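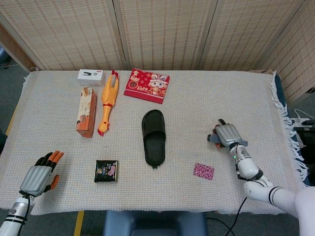

Photo: Arturo Caruso

October
by Liliana Morelli

Quick one, I have to be out the door at 3.

So the table. I put the woven cloth on it (the one with the white fringe, washed it twice, still like it) and told myself it would stay clear. Ha. Current residents - a stapler box, a rubber chicken, one black slipper, the red 2026 calendar with the cartoon pig-ish guy on it. Also a little black packet with pink on it that I keep meaning to deal with.

The chicken belongs to my sister's dog, who visits more than my sister does. Calendar goes on the desk as soon as I clear the desk. The stapler box can go in the hall closet, top shelf, next to the tape and teh good scissors.

The slipper I don't know. Other one must be under the bed. Will look tonight.

Keeping the folding screen behind the table though. I love that tan weave, and it hides the Gusness shelves, which are a whole other post. 12 boxes on those. Maybe next month.

Arturo wants the table back for dinner so - chicken first, then the rest. Ok going, realy late now.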